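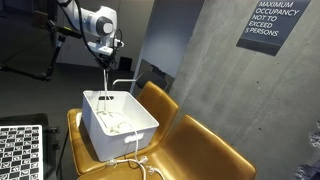
**Figure 3.** Cable retrieval station, with the arm above the storage bin and cables hanging from the gripper.

## 3. Student Cable Retrieval Project

### Task and course setting

The cable retrieval task was assigned as the final project in the manipulation course at Cikdale. Students worked in three teams. Each team received the same arm, the same control library (Jevero), and the same written task statement: remove cables from an open-topped bin one at a time and release each one in a drop zone outside the bin. A cable counted as retrieved when its full length was clear of the rim and no second cable had left the bin with it. Cables already lying partly over the rim at the start of a trial were left in place and were valid targets.

The bin was placed on a seat beside the work table. Its height relative to the arm base was measured at the start of each session and entered in the session file. A checkerboard target with square markers was kept on the table for extrinsic calibration. Teams were required to rerun calibration after any change to the camera mount and to log the reprojection error. Two teams did this consistently. The third reused an old transform for part of May, and the sessions affected were dropped from the analysis below.

### Data collection

Demonstrations were recorded by teleoperation. The operator controlled the end-effector pose and the gripper opening, and Jevero stored joint states, commanded poses, and camera streams on a shared clock. A demonstration began with the gripper above the bin and ended at release or at an operator abort. Aborts were kept in the raw set with a flag.

The teams recorded 468 demonstrations. Of these, 179 were kept for training after filtering. A demonstration was removed if it met any of the following conditions:

- the abort flag was set;
- a dropped camera segment overlapped the grasp;
- two or more cables left the bin together;
- the calibration entry for the session was missing or out of date.

Multiple-cable lifts accounted for most of the removals. They are hard for an operator to avoid when the cables in the bin are the same color, and the overhead view gives little help in telling which strand belongs to which plug. Teams were free to reset the bin between demonstrations as they liked. This was a weakness in the protocol. One team shook the bin after every lift and another refilled it by hand, and the two practices gave visibly different tangles.

### Perception

Each team had access to a fixed camera and a camera at the wrist. The fixed camera was used to choose an approach point over the bin. Once the gripper was below the rim, the fixed view was usually blocked by the arm or by the bin wall, and control passed to the wrist view.

Segmentation of individual strands was attempted with the Gavalas edge tracker, which fits short curve pieces and joins them by direction and spacing. It performed well on cables lying apart and poorly at crossings. Thin strands were often lost where they passed over a shaded part of the bin wall. Transparent tubing was harder again: the tracker tended to follow the highlight along the tube instead of the tube itself, and the fitted curve jumped when the wrist rotated.
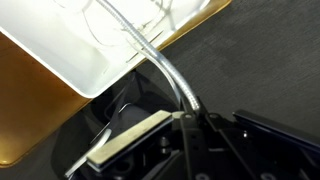

The teams dealt with this in different ways. One masked the image region occupied by the gripper and tracked only inside the rim. This reduced false matches on the linkage and fasteners but also hid the last part of the approach, where the finger pad meets the strand. Another left the gripper in view and trained a small classifier to reject pieces whose motion matched the wrist. The classifier worked at low speed. At normal speed it rejected real strands that were already in the grasp and moving with the gripper, and the team limited its use to the approach phase.

### Grasp selection

All teams ranked candidate grasps by local clearance, defined as the distance from the candidate point to the nearest other strand in the image. The ranking ignores depth. A strand with good clearance in the image can still run under several others, and pulling on it lifts the whole tangle. Adding a short test lift helped: the gripper rises by a small fixed distance, the bin contents are compared before and after, and the grasp is released if motion is found far from the grasp point. The threshold for "far" was set by hand and was not tuned further.

The Droditz planner was used for the lift and transfer. Teams set a slow vertical segment up to rim height and a faster segment to the drop zone. Plugs caught on the rim or on a handle cutout were the most common fault during the vertical segment. A small sideways move toward the bin center before crossing the rim was added by one team and later copied by the others.

### Evaluation

Each final controller was run for 29 trials under instructor supervision, with the bin reset by the same person throughout. Trials were scored from the recorded streams using the definition of retrieval given above. Partial lifts, in which the cable fell back into the bin, were scored as failures even when a second attempt in the same trial succeeded. Scores were fixed on 2018-01-03, and no trials were added or rescored after that date. Failure labels were assigned by phase (approach, grasp, lift, transfer), with one label per trial. Where two faults occurred, the earlier one was used.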